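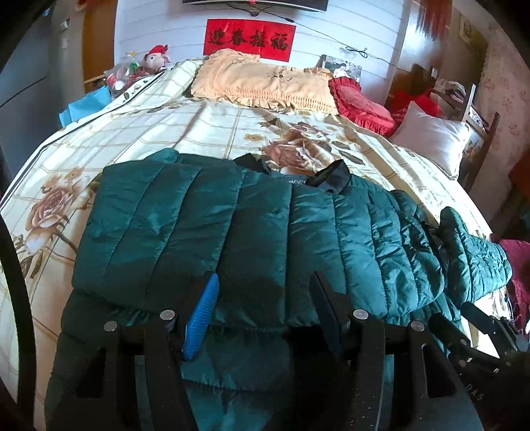
*Fig. 2. Quilted jacket on a bedspread, one fold lifted.*

## Folding the difficult ones: puffer jackets

Notes for Ese Nwankwo's household textiles module, April. Bring a jacket of your own next time. Jonus has promised to bring his, which he describes as "more of a duvet".

A shirt, once folded, stays folded. A puffer has other ideas – it is mostly air, and the air would like to leave by the sleeves. Work on a bed if you can. A patterned bedspread with a printed grid, as in Fig. 2, gives you lines to square up against, roses permitting.

**Method**

1. Lay the jacket out flat, channels running side to side.
2. Smooth the sleeves. A bunched sleeve makes a lump, and the lump will find its way to the middle.
3. Turn the collar down.
4. Bring both sleeves across the body.
5. Fold up from the hem in three, pressing with the forearm between folds.

Pinch a channel between its seams when you lift. Pulling on the stitching is how jackets become cushions.

*Homework:* fold the same jacket twice, leave it overnight, and write two sentences on what you find in the morning. Swearing does not count towards the total.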